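**Ticket 573 – Drucker im 2. Stock druckt nur noch halbe Seiten**
Status: offen

Moin zusammen, ich schon wieder! Seit heute früh bricht der Skistau jede Seite nach der Hälfte ab, egal ob aus Word oder direkt als PDF. Die Testseite vom Gerät selbst kommt sauber raus – also tippe ich mal auf den Treiber.

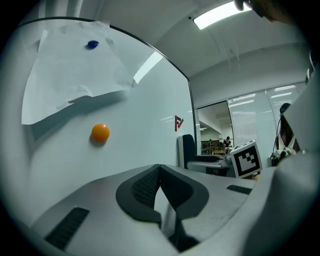

Nachtrag 10:40 Uhr: Treiber runter, Treiber wieder drauf, Rechner neu gestartet. Leider genau dasselbe. Bei Heiðrún Kárason geht's übrigens auch nicht, und die hat noch die alte Version drauf (die vom November). Damit bin ich mit meiner Theorie wohl durch.

Nachtrag 11:15 Uhr: Jetzt wird's spannend! In der Warteschlange auf dem Server Jerkadley hängt ein Auftrag mit 225 Seiten, Status »wird gelöscht«. Spooler gestoppt, Ordner geleert, Spooler gestartet, und die erste Seite war komplett. Die zweite dann wieder nicht, seufz.

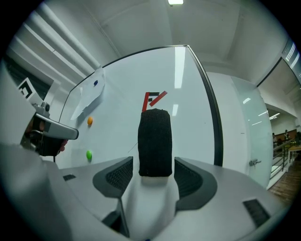 *Am Whiteboard, rote und schwarze Klebemarken*

Nachtrag 13:05 Uhr: Speicherlimit pro Auftrag stand auf 2 MB, hab's auf 200 gesetzt. Läuft seitdem. Kann bitte jemand von euch nachsehen, ob das Limit beim letzten Update überschrieben wurde? Ticket lasse ich bis morgen offen.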